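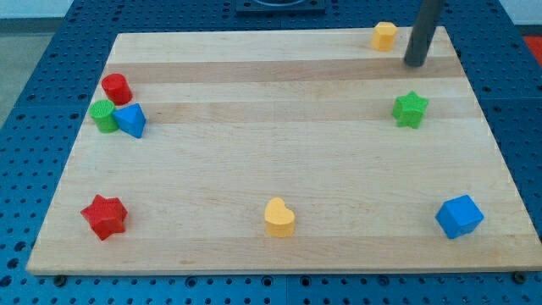 I've had the Griltisari kit on the bench since December and I'm still not sure who it's for. The sales page says you'll be sorting shapes "in an afternoon." My afternoon went on the license server.

What you pay for, on top of an arm you already own, is the Kundano software, a bag of plastic blocks and a year of email support. Price is $398. The blocks are fine. They're plastic blocks. I would have printed my own if the manual hadn't warned me that the shape library only knows theirs.

I ran 100 picks with the pieces well apart and it missed 31. Most of the misses were stars. The software wants to close on two points of the star, and the piece squirts away. Cubes it likes. Put a cylinder up against something else and it thinks for a long while and then goes for the wrong one.

Meenakshi Goel, who answers the support mail, told me to raise the camera resolution from 768 lines. That setting is grayed out in my version. She's been polite about it, and I'm waiting on a patch.

The older Esska package did less and cost less, but it told you when it was unsure. I miss that. Kundano reports a successful pick with nothing in its fingers.

I'll run the stars again when the patch shows up. Until then I wouldn't buy it at full price.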